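Nirkow student ad agency, Flolham campus
Studio and shoot room check, end of semester
Done 12th July, before the Grusstead pitch

Form no. 306. Comments go under the item, not on a sticky note.

1. Exit door and corridor
OK. Opens fully. Banner stands were leaning in the corridor again, moved to storeroom. Please leave them there.

2. Fire extinguisher
Tag current, next service November. Pin in. Sign above it has come off one corner, needs tape or a new one.

3. Power boards
FAIL. Two boards daisy chained behind the edit desk. Unplugged the second. Edit desk will need a longer lead, ask at the front office, do not bring one from home unless it's tagged.

4. Light stands
OK mostly. Sandbags on all the tall ones. Knob on the short stand slips, taped and marked DO NOT USE. Replacement quoted at $1743 for the full kit, which is silly, we only want the knob. Chasing.

5. Backdrop and rail
OK. Chain side stiff. Don't yank it.

6. Tabletop set
Pass. Clear walkway on the door side. Tidy up at end of booking, whoever has the room last. 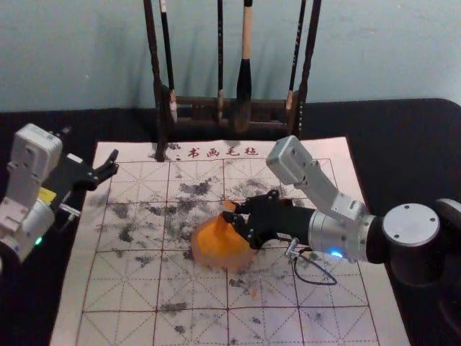 Item 6, tabletop with brush rack at back.

7. Trip hazards, floor
Cables taped on the main run. Tape lifting near the printer, redone. Mat at the entrance curls up, turned it over, still curls.

8. Printer and guillotine
Guillotine guard on, blade locked when I got there. Good. Printer tray jammed with the Chung flyers (wrong stock, too heavy). Job was 2494 copies and it can't take that weight, send the rest out to the print shop.

9. Spray adhesive and solvents
FAIL. Two cans on the windowsill in full sun. Back in the metal cabinet now. Mounting boards is outside only, has been since last year, the sign says so. Lid missing off the cleaner, binned it.

10. First aid kit
Low on bandaids and no saline. Otherwise fine. Added to the supplies order, PO 1779.

11. Ladder
OK. Feet good, label readable. Two people when hanging anything, one to hold.

12. Meeting room
Chair with the cracked arm is still here. It was ment to go in the last cleanup. Blind cord now tied up out of the way.

13. Induction sheet
Not all signed. New creatives and account people can't book the shoot room until they are. Sheet is on the clipboard by the door, takes two minutes.

Follow up
Items 3 and 9 to be rechecked before the Grusstead team comes in. Item 4 whenever the part turns up. Chair to go this week, just put it out by the loading dock and tell the office.

Next full check November, same form.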